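Week 12 handout — Buying a two-arm kit: the Petek starter package

Course notes, Practical Automation. Updated December 22, 2022.

Okay, so last time we got through the theory of soft things (cloth, cable, bags, dough) and why they drive robots crazy. Today I want to get down to money. A lot of you have asked which kit I'd buy if I were setting up a small cloth-handling bench, so I'm going to use the Petek package from Prirkside as our case. I've had it on my bench since September and I have opinions!

First, what you get in the box. There are 2 arms, the grippers, a small camera for each wrist, a power unit, the clamps, and a license for Firanis, the software that records your demonstrations and plays them back. The list price is $3093. The extended service plan is another $733 and I'd skip it in the first year, but more on that below.

You do not get a table, a computer, or any cloth. Bring your own towels.

Setup took me most of an afternoon. The arms bolt down fine, the manual is clear up to the cabling chapter, and then it sort of gives up on you. My advice is to route the wrist cables with the arm stretched all the way out and only then clip them. I did it with the arm folded the first time and had to start over. Also, write down your joint zero values on paper. Firanis stores them, but a software update wiped mine once and I was very glad of the sticky note.

Now the part you'll want for your assignment, the towel task. Terry is a nice fabric to learn on. It's thick, it grips well, and it holds a fold long enough for you to think. What it does badly is lie flat, and a raised ridge along one side can look a lot like an edge to a vision system. Keep that in mind when you look at the wrist view and ask yourself where the real hem is. 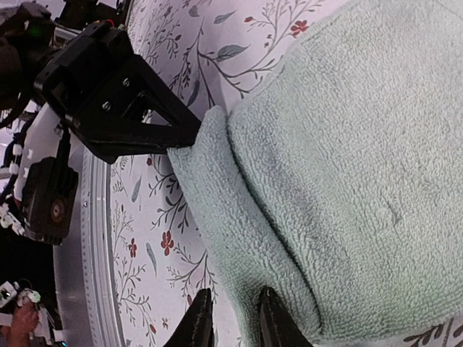

Wrist camera view: one gripper pinching the corner of a green terry towel, the near gripper's fingers at the bottom.

I run my towel tests over a patterned cloth on purpose. A plain white table makes every camera look like a genius, and then you take the thing to somebody's kitchen and it falls apart. If a salesperson demos a kit for you on a bare surface, ask them to throw something with flowers under it and watch their face.

So, the grippers. I like them. The fingertips have ridges, which helps with looped pile, and they open wide enough for a folded hand towel. They're less happy with thin stuff. Pillowcases slip, and silk is a lost cause unless you add rubber pads (a cheap fix, see the reading list). The closing force is set with one slider in Firanis and I leave mine low for terry. Crank it up and you'll pull loops, and your towels will look like a cat lives with you.

The wrist cameras are better than I expected at this price. Color is decent and you can make out the texture of the pile. The catch is that at close range the gripper itself takes up a good part of the view, so you need an overhead camera too if you want to see the whole towel. Budget for it.

Compared with the Driltau kit, which a few of you have used in the other lab: Driltau has smoother arms and nicer paperwork, and it costs more. Petek is easier to repair yourself. I've swapped two fingers so far, each with a single hex key — that's why I'd pass on the service plan to begin with.

For next time: write one page on whether you'd buy this kit for a small laundry business. Give me a price for the whole bench, camera and table included, and say who fixes it when it stops.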